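The Dryer at 316
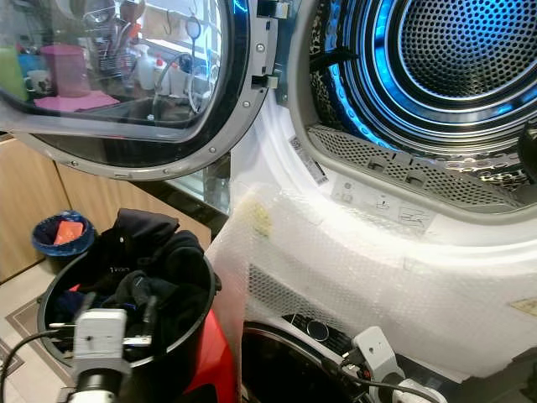
Godfrey Athumani had been married to his socks longer than he had been married to anyone else, and he took their disappearances personally. The current loss was a gray wool one, left foot, bought in Tarkham the year he still went places. He had checked the hamper and the sleeves of every shirt he owned, and now he was on his knees in the kitchen in front of the dryer with its door swung wide, looking in the way people look into a well. The drum shone back at him. At the far end the metal plate with all its little dark holes looked like a showerhead for a very large and patient man, and a streak of blue light curved along the steel next to it. There was no sock. He put his head in to be sure.

"Hello," he said, to hear how it sounded. It sounded like a man with his head in a dryer.

The dryer had come with the apartment, number 316, along with a window that stuck and a neighbor who practiced the trombone. It had a filter with two finger grips, and Godfrey had cleaned it faithfully after every load for five years. He had a jar of lint to show for it. He had been told lint was good for starting campfires, and while he did not camp, he liked to feel that the option was open.

He took his head out and read the sticker again. It was all small drawings, and he had never settled what most of them wanted from him. One of them was a rectangle with lines across it. His late wife had said it meant dry flat. Godfrey had always held that it meant a mattress, and that somewhere there was a person who had tried it.

He called the Ahmadpour Appliance line, which he had on a card in the drawer with the dead batteries.

"Is the machine heating?" asked the young woman.

"Beautifully."

"Is it making a noise?"

"It hums. I have no complaint about the hum."

"Then what seems to be the problem, sir?"

"It has eaten a sock," Godfrey said.

There was a pause in which he could hear her deciding what sort of afternoon she was having. She told him a technician could come out on 10/6/24, that the visit was 25 dollars, and that the technician was not able to guarantee socks. Godfrey said he understood. He asked whether anyone had ever gotten one back.

"I've only been here two weeks," she said.

He thanked her and hung up and did the dishes, which were not going to the technician either. The trombone started up next door, something slow that kept losing its way at the same corner. Godfrey dried a mug and thought about the other sock, the right one, sitting in the bedroom drawer with its whole life ahead of it.

At four there was a knock. It was the trombonist, a tall boy in an Eltomen College sweatshirt, holding a gray wool sock by the toe - not a flattering grip.

"Is this yours? It was in with my stuff. I think from when you let me use your dryer."

Godfrey had forgotten letting him. It had been raining and the boy had been standing in the hall with a garbage bag full of wet towels, and it had seemed easier than talking about it.

"Left foot," Godfrey said, turning it over.

"You can tell?"

"After a while."

The boy looked past him at the open dryer. "You got something wrong with it?"

"No," said Godfrey. He thought about the card in the drawer, and the 25 dollars, and the young woman with her two weeks of experience. "A man is coming to look at it, though."

"What for?"

"I haven't decided."

He went and shut the door of the machine with his knee, and then he asked the boy what the slow piece was, and whether there was any more of it after the corner.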